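Okay friends, budget season has come for our little sorting cell, and since so many of you asked what we ended up planning for, I'm going to put it all in one thread. Get a coffee, I do go on a bit!

First, the number. We have 3,515 dollars to spend before November, and that has to cover fingers, bins, a spare wrist camera and whatever shipping decides to be this year.

I got two quotes for the gripper fingers. Ondetti wanted us to buy them in sets of 8, lovely people, very patient on the phone with me. Sovent sells them by the pair, a bit more per finger, but they ship in 11 days and I could order 4 pairs and stop there. So Sovent it is, for now.

Younes Kabbaj (bless him) talked me out of the fancy Lirar camera. His point was that we'd pay for resolution we would never use at that distance, and he was right - I went back through my notes and couldn't find one job that needed it. That money moved over to the spares line, and I slept better.

Bins! I had them down as pocket change, and then I priced enough for a second station plus a few extras for when they crack. Please, if you're planning one of these, give bins their own line. I had them under "misc" and Ye-seo Ham circled it in red pen, twice.

Today's view from the wrist, for those who like to see what the money goes toward:

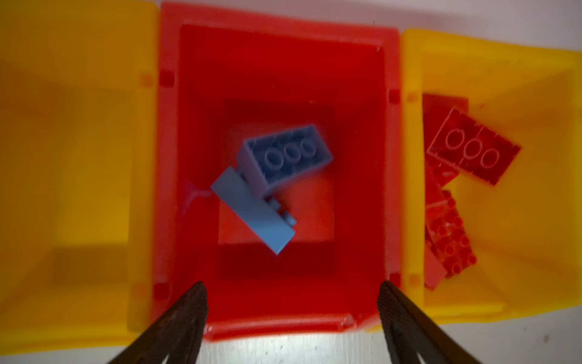 Two blue-gray bricks in the red bin, red ones over in the yellow on the right.

Still undecided on the Soliman service plan. It's a yearly thing and I keep going back and forth - if you've had one, did you ever use it? Tell me the whole story, I have time. Quote expires soon and I'd love to hear from a real person before I sign.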